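Startseite › Aktuelles › Presse › Omex verlängert die Rückgabefrist für alle Bestellungen im Onlineshop

Pressemitteilung
Kernen, 3. September 2026

Omex verlängert die Rückgabefrist und übernimmt die Kosten der Rücksendung

Wer online bestellt, kennt das Gefühl: Das Paket kommt an, man freut sich, und dann liegt es doch erst einmal im Flur, weil die Kinder krank sind oder der Urlaub dazwischenkommt (oder man schlicht keine Lust hat, am Abend noch Kartons aufzuschneiden). Bis man die Schlüsselanhänger, Kofferschilder oder Namensetiketten schließlich in der Hand hält und merkt, dass die Farbe doch nicht ganz zum Koffer passt, ist die Frist für die Rücksendung schnell verstrichen. Wir von Omex haben in den vergangenen Monaten viele freundliche und manchmal auch etwas verzweifelte Zuschriften zu genau diesem Thema bekommen, und wir freuen uns sehr, heute eine Antwort darauf geben zu können!

Ab sofort haben alle Kundinnen und Kunden unseres Onlineshops 34 Tage Zeit, um ihre Bestellung in Ruhe auszuprobieren und bei Nichtgefallen zurückzuschicken. Die Frist beginnt an dem Tag, an dem die Sendung zugestellt wird. Das Rücksendeetikett liegt jedem Paket bei und kostet nichts, ganz gleich, ob ein einzelner Anhänger oder die Ausstattung für einen ganzen Sportverein zurückgeht. Das gesetzliche Widerrufsrecht bleibt davon selbstverständlich unberührt.

Die neue Regelung gilt für das gesamte Sortiment mit inzwischen 400 Artikeln, also auch für die Serie Ostamness, die wir im Juni vorgestellt haben und die uns mit ihren kräftigen Farben besonders ans Herz gewachsen ist. Ausgenommen sind lediglich Stücke, die mit einem Namen oder einer Telefonnummer graviert wurden. Bei diesen prüfen wir allerdings gern im Einzelfall, was wir tun können, und wenn uns bei der Gravur ein Fehler unterlaufen ist, fertigen wir das Stück ohne Diskussion noch einmal an.

Auch für Bestellungen, die schon unterwegs sind, gilt die längere Frist. Wer also gestern oder vorgestern bei uns eingekauft hat und noch auf den Paketboten wartet, muss nichts weiter unternehmen, auch wenn in der Bestellbestätigung noch die alte Frist genannt ist.

So läuft die Rücksendung ab

Im Kundenkonto findet sich unter jeder Bestellung ein neuer Knopf mit der Aufschrift „Zurückgeben“. Dort wählt man die Artikel aus, klebt das beiliegende Etikett auf den Karton und gibt ihn in der nächsten Paketannahme ab. Wer als Gast bestellt hat, braucht kein Konto anzulegen, es genügen die Bestellnummer und die Postleitzahl. Den Originalkarton muss niemand aufheben, ein anderer stabiler Karton tut es genauso. Die Erstattung veranlassen wir innerhalb von vier Werktagen, nachdem die Ware bei uns in Kernen eingetroffen ist, und zwar immer auf dem Weg, auf dem auch bezahlt wurde.

Möglich wird das alles durch die Zusammenarbeit mit der Spedition Đỗ, die uns schon seit unseren Anfängen begleitet und nun neben dem Versand auch die Rücksendungen bearbeitet. Bisher gingen zurückgeschickte Pakete einen recht umständlichen Weg über ein zweites Lager, was so manche Erstattung verzögert hat und uns, wie wir gern zugeben, selbst am meisten geärgert hat. Jetzt kommt alles unter einem Dach an, wird dort geprüft und geht wieder ins Regal.

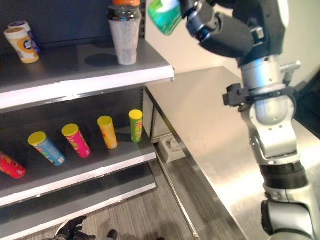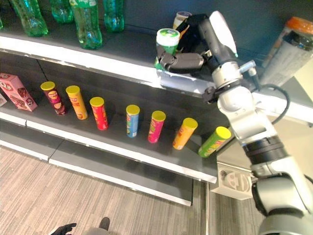 Eine kleine Freude haben wir uns außerdem für Vereine, Schulen und Kindergärten überlegt, die ja oft in größeren Mengen bestellen und bei denen sich vorher nie so genau sagen lässt, wie viele Kinder am Ende wirklich mitfahren. Sie dürfen ab einer Bestellmenge von 200 Stück unbeschriftete Anhänger auch dann noch zurückgeben, wenn der Rest der Lieferung längst verteilt ist. Eine kurze Nachricht an unseren Kundendienst reicht aus, und das passende Etikett kommt per E-Mail.

Die längere Rückgabefrist ist ausdrücklich keine Aktion für ein paar Wochen und wird auch nach dem Weihnachtsgeschäft bestehen bleiben. An den Preisen und an den Versandkosten ändert sich durch die Umstellung nichts.

Über Omex

Omex entwickelt und vertreibt Anhänger, Etiketten und Kofferschilder, mit denen verlorene Dinge wieder nach Hause finden. Das Unternehmen hat seinen Sitz in Kernen und beliefert Privatkunden, Vereine und Reiseveranstalter.

Pressekontakt

Omex, Pressestelle, Kernen
Anfragen bitte über das Kontaktformular im Pressebereich. Produktfotos und Muster der Serie Ostamness schicken wir Redaktionen auf Wunsch gern zu.

Weitere Meldungen
Neue Farben in der Serie Ostamness
Kofferschilder richtig befestigen: unsere Tipps für die Reisezeit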